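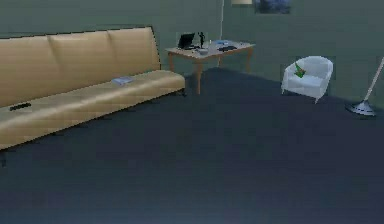 Search this blog

Four points behind, and I am still happy

I support Carnville for six seasons now, since I moved to this country for work, and I think I never enjoyed a defeat before this April. We lost 2-1 at Vasconcelos in the evening game. With this result they are four points ahead of us and the title is almost finished.

But what a second half! Our left back ran like he was 19 years old again. We scored after a short corner, a thing we try every week and which never works. For ten minutes the home fans were completely silent and you could hear our drums from the far end. Then came their second goal, a deflection, and I will not write more about it.

I traveled 390 kilometers with the supporters' bus, which left at six in the morning from Drirnard. The ticket cost 4 more than last year, the tea was terrible. We were 112 people in the away section – last season it was 100, so we are growing, slowly.

What I don't understand is the substitution in minute 70. Why do you take off your only tall player when the other team is defending so deep? My neighbor on the bus defended the coach all the way home. I pretended to sleep.

Next is Skimum at home. They have nothing to play for, and these games are the most dangerous for us.

3 comments

redscarf: It was never a corner for their first goal. Watch it again.

oldterrace: The tall one had a yellow card already, maybe it was for this?

drums_end: See you at the Skimum game, bring earplugs

14 shares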